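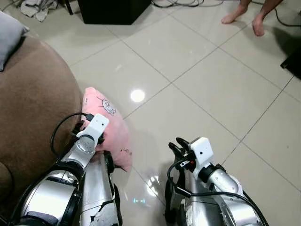 Tidy Enough: A Two-Armed Robot and the Housekeeping Staff at Warby
Student project report, Work and Technology module
Jozef Prins and Nesrin Yalçınkaya
October 8, 2018

1. Background

Warby lets furnished flats by the night and employs a housekeeping team to put them right between guests. In March it took on a two-armed robot, which the supplier calls Miria and the staff call several things. Its job is the part of the work known on the rota as "soft reset": cushions, throws, pillows, anything a guest has dropped, sat on or thrown. Beds, bathrooms and kitchens stay with people, as does anything involving stairs.

We wanted to know what the robot had changed for the people who used to do all of it. Most of us on the module had expected to write about job losses. Warby has lost no jobs so far. It has gained a good deal of waiting.

2. What we did

We followed the team through 74 resets and interviewed everyone on the rota who would have us. We also read the shift notes, a ring binder in which complaints about the robot are filed under "Weather". Names of staff have been left out at their request.

3. The work at hand

Soft furnishings are harder than they look. A plush pillow has no fixed shape, and it sags away from whatever is holding it. When one has to be lifted beside a round upholstered seat, the gripper may have fabric on both sides and must take hold of the right one. A person does this without breaking off a conversation. Miria does it in silence and with great seriousness.

Cables were the other difficulty. Guests move speakers about and leave the leads across the tiles, and the supplier's manual, written by a firm named Ondrejka, asks for "a clear and level floor". The staff pointed out that if the floor were clear they would not need anything to tidy it.

4. What changed for the staff

The old target for a soft reset was 300 seconds. The robot averaged 224 on a good day, by the supplier's method of timing, which starts when the arms begin to move. Our own timing started at the front door. By that measure the robot was slower in most flats, though nobody was bending down, and two of the older cleaners said their backs had noticed.

A new task has appeared which is not in anyone's contract. Somebody has to go in first, move the leads, shift the lighter furniture and decide what counts as rubbish. Staff call this "tidying for the tidier". It is paid at the normal rate and carries no title. One cleaner told us she now does the thinking and the robot does the cushions, and that she used to be quite fond of the cushions.

Conversation has also suffered. Cleaners used to work in pairs. They now work one to a flat with the robot, and the robot has no views on anybody's daughter's wedding. Six of those we spoke to raised this before they raised pay.

There were gains. New starters learn the rooms faster, as the layout for each flat has had to be written down at last. Arguments over where the grey cushion goes have stopped. Management regards this as the robot's doing. We would give some credit to the person who wrote the list.

5. The trial at Rarnness

Warby's second site, Rarnness, let the staff choose when to use the robot. After 60 days they were sending it in for large living rooms and leaving it on charge for the rest. Its hours went down and the complaints in the binder nearly stopped. Head office has asked Rarnness to use it more.

6. Recommendations

Preparation time should be put on the rota as a task, with its own minutes. Timing should begin at the door. Staff at both sites should be able to decide which rooms the robot does, and pairs should be brought back for at least part of each shift.

We sent a draft to the housekeeping manager, who agreed with the first point and asked whether the other three could be shorter.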